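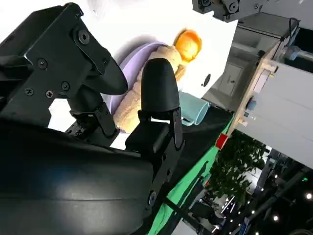
Plush toy on a plate, fingers closing in or backing off. Wrist view, Susto project.

I keep hearing that gathering examples for a robot is the dull bit, the chore before the clever part starts. I've spent a winter doing it and I couldn't disagree more - it's the best seat in the house!

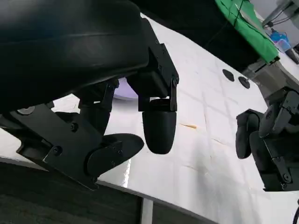 Variety is what I care about, and I don't mean a bigger pile of the same thing. Kevser Sarıgül wanted our white table scrubbed spotless before every session. I argued for leaving it alone. A scuffed top with a little orange-brown streak on it is what a kitchen bench looks like, and a learner that has only met clean white will get a rude surprise in somebody's home.

Soft things make the case even better. Give me 27 demonstrations where the person steering had to think over 500 where they were half asleep,

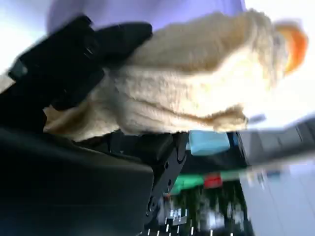 and give me the blurry ones too. Angus Grimshaw used to bin any clip with smeared colours. I'd keep them, labelled properly, so the model learns what its own fast movements look like. Fleece bunches, sags and hides the very fingers that are holding it, and I love watching people work out a grip for that.
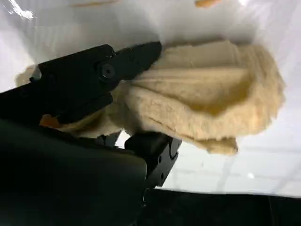
What I'd change next

Fewer scripts, more operators, and a notes field that people are allowed to fill with grumbling. Trygve Fjeld's notes are already my favourite reading.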